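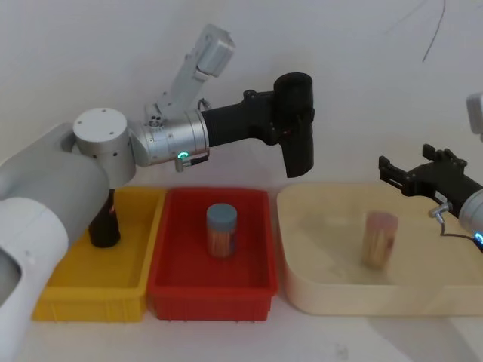
Figure 6.1 A two-arm station with three bins side by side

Chapter 6
Shared space: when two arms want the same place

In this chapter you will learn
how a shared zone between two arms is defined and protected
why a timer is a weak way to tell that a movement has finished
what to check before you restart a cell after a protective stop
how to read an event log backwards from the stop to the cause

Before you begin, you should be familiar with the coordinate frames in Chapter 3 and with the gripper signals in Chapter 5, especially the difference between a command and a confirmation.

6.1 A stop on a Friday afternoon

A single arm on a bench has few neighbours. It can hit the table, it can hit the bin and it can hit itself, and the planner knows all three of these if the model of the cell is correct. When a second arm is added, the first one gets a neighbour which moves. Most of the faults in this chapter come from this simple change.

We start with a fault that happened at Brundico, a small packaging firm in Grullham. The firm had built a station in which two arms moved jars between open bins. The left arm served the yellow bin and the red bin. The right arm served the cream bin. A strip above the place where the red bin and the cream bin meet was shared, and only one arm was allowed to be in it at a time.

The permission was given by the cell controller, a unit called Koo. When the left arm wanted to put a jar down on the far side, it asked for the strip, moved in, opened its gripper and moved out. Then the right arm could ask for the strip in its turn, to straighten the jar or to take it further along. The motion programs were written in Juneso, and each arm had its own program.

In the acceptance test the station completed 40 transfers without a fault. It was handed over to the day shift in March. In the second week of use, at ten past three on a Friday, it stopped in transfer 47 of the shift. The right gripper had touched the left one from the side. Both arms went into a protective stop, as they should. The left gripper still had a jar between its fingers.

Up to this point the damage was one scratched finger pad. The more serious part came afterwards. The operator saw the message "contact, right arm", found no person and no loose object near the arms, and pressed reset. Koo continued with the next step in its list, and this step was to open the left gripper. The jar fell on the edge of the bin and broke, and one piece of it landed on the floor outside the cell. The operator was not hurt.

6.2 What the controller believed

The first question after such an event is usually "why did the right arm move?" It is a natural question, but it is better to ask first what the controller believed at the moment when it gave the permission. The arm only did what it was told.
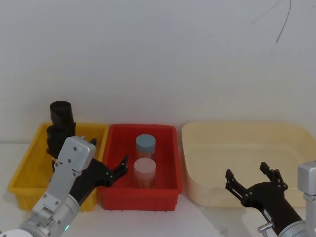

Koo believed that the strip was free. It had not received any signal that said so. The person who set up the cell had used a timer: 600 milliseconds after the command to open the left gripper, the strip was marked as free. During the acceptance test the gripper opened and the arm left the strip well within this time, so that the timer was always right.

Between the test and the stop, two things had changed. The finger pads had been replaced by softer ones, because the lids of some jars had been marked. The opening speed had also been reduced, for the same reason. With the new pads and the lower speed, the gripper needed up to 800 milliseconds to let go of a jar, and only after this did the arm begin to leave. The left arm was therefore late in every transfer. In most of them the right arm was occupied elsewhere and did not ask for the strip at once. In transfer 47 it was already waiting.

Please notice that each of the changes was reasonable when you look at it alone. Both were also written down in the maintenance book. The timer was written down in a different place, in the set-up sheet of the controller, and the two papers were never laid side by side.

6.3 Command, confirmation, position

There are three kinds of information that can be used to free a shared zone. They are given here from the weakest to the strongest.

Command. The controller knows that it has asked for something. A timer which starts at the command belongs to this group, whatever value you give it. A longer timer makes the fault less frequent and the cell slower.

Confirmation. The gripper reports that its fingers have reached the open position. This is better, but it tells you about the fingers only. The arm which carries them may still be standing in the strip.

Position. The controller reads the joint positions of the arm and calculates whether any part of it, the gripper and the held object included, is inside the zone. The zone is freed when all parts are outside.

At Brundico the third method was already available in Koo and had not been switched on. After the stop it was switched on for both arms. The confirmation from the gripper was added as a condition for leaving the strip, so that an arm could not carry a jar away by mistake. The timer was kept, but with another task: if the strip is not free when the time is over, the cell gives a warning and waits.

Remember also that a cell is not symmetrical. A zone which is safe for the left arm with empty fingers can be too small when the fingers are open wide, or when the object is taller than the one used in the test – a bottle, for instance, in place of a jar. Measure the zone with the largest object that the cell will handle.

6.4 Before you press reset

A protective stop leaves the cell in the middle of a step. The arms stand still, but the controller may keep its list, and the next line of this list was written for a situation which perhaps does not exist any more. For this reason the reset must be a separate decision, taken after the following checks.

1. Read the message and write it down with the time.
2. Look at both grippers, also at the one that the message does not name. Is there an object between the fingers?
3. Find the next step in the controller and read it.
4. If an object is held, follow the site's procedure for removing it safely.
5. Move the arms apart in manual mode at reduced speed, one arm at a time.
6. Start again from the home position and not from the interrupted step.

The third check is the one most often left out. In Juneso the next step is shown on the second page of the status screen, and the operator on that Friday had only been trained on the first page. In Section 6.5 we will take the event log of this stop and read it line by line, beginning at the contact and going back to the last moment at which both arms were where the controller believed them to be.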